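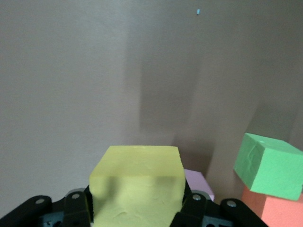
# Emari two-finger gripper – can it do my tidying up yet?

Short answer: some of it! I'm Clodagh Tierney, I look after the grippers here at Flasteo, and the question I get most often is whether an Emari will pick up after the kids, empty the dishwasher or pack orders in a stockroom while you have your lunch.

Toys are where it's happiest. Foam blocks especially, as they squash a bit and forgive a grip that's slightly off (stacking them again is harder, and you'll want to slow it right down for that). Socks are fine one at a time. A heap of socks is a bad afternoon. Plates I wouldn't trust it with – not mine, anyway – and wine glasses are a firm no until the new pads arrive in July.

Shop-floor jobs are going better than I'd expected. Sorcha Ó Conaill runs hers at Lynch, moving small boxed parts from a tray to a tote, and she's got it through a whole Saturday shift with 7 stoppages. She'd still be quicker by hand, she says, but she gets to do the labelling in the meantime.

**What you get**

- Gripper with both fingers fitted, in matt black
- Wrist camera mount
- Mounting plate for the Akangate arm
- 8 spare screws (you'll lose one, I always do)

**The numbers**

- Opens to 135 mm
- Soft grip setting: 9 newtons
- Not for wet work, so no washing-up!

If you've a chore in mind and aren't sure, send me a note with the size and weight of the thing you want picked up. I'll try it on the bench and tell you how it went, even if that costs me the sale.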